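Packing Away a Letter Puzzle and Blocks

This is how I put small toys away at the end of the day so the puzzle stays whole. It takes a few minutes. You need a clear work surface, one box with a lid and one small open basket.

Step 1. Pick the lidded box first. Choose one you can see into without opening it, and check that the latch closes with one hand. I tried an Illby box and went back to my old one. 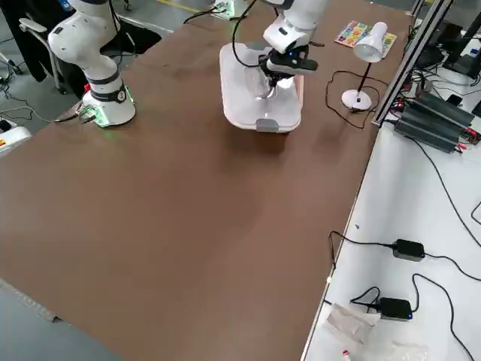

Siu-fong Kan asked whether a shoebox would do. It would for the blocks, she thought, but hers split at the corners by November and the letters went everywhere.

Step 2. Put every letter back in the puzzle before you touch anything else. Work from Aa to Zz, a row at a time. If a letter is missing, look for it now, while the floor is still clear.
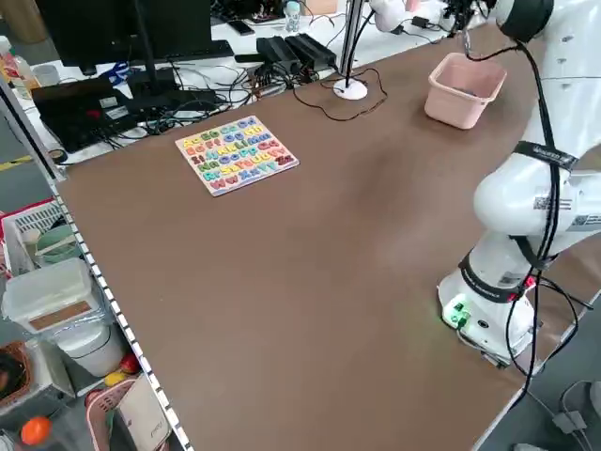 Alphabet board filled, basket standing by.

Step 3. Gather the blocks. Store the board flat, never on its edge.
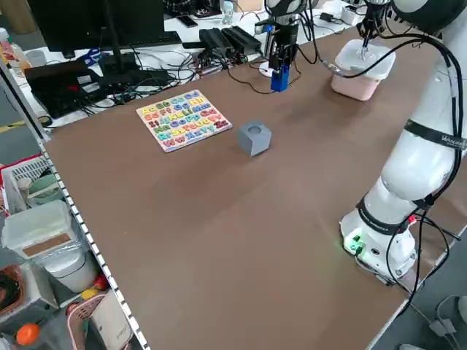 Sort by size before color, as big pieces need to go in the bottom of the box. Anything that isn't a letter comes off the table next. The gray cube with the hole in it goes in with the blocks, and so does the blue block. Balls get their own place on the shelf.

Step 4. Wipe the table with a damp cloth and let it dry.

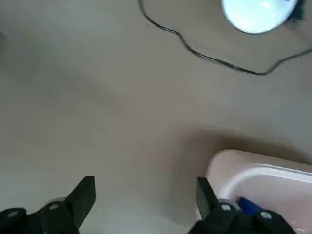
Leave the basket for last and use it for odds and ends only. Once it fills up, empty it and sort again. A thick, rounded rim like the one on the pink container is easy to grip when you carry it to the shelf. Mine goes on the 2nd shelf, beside the puzzle.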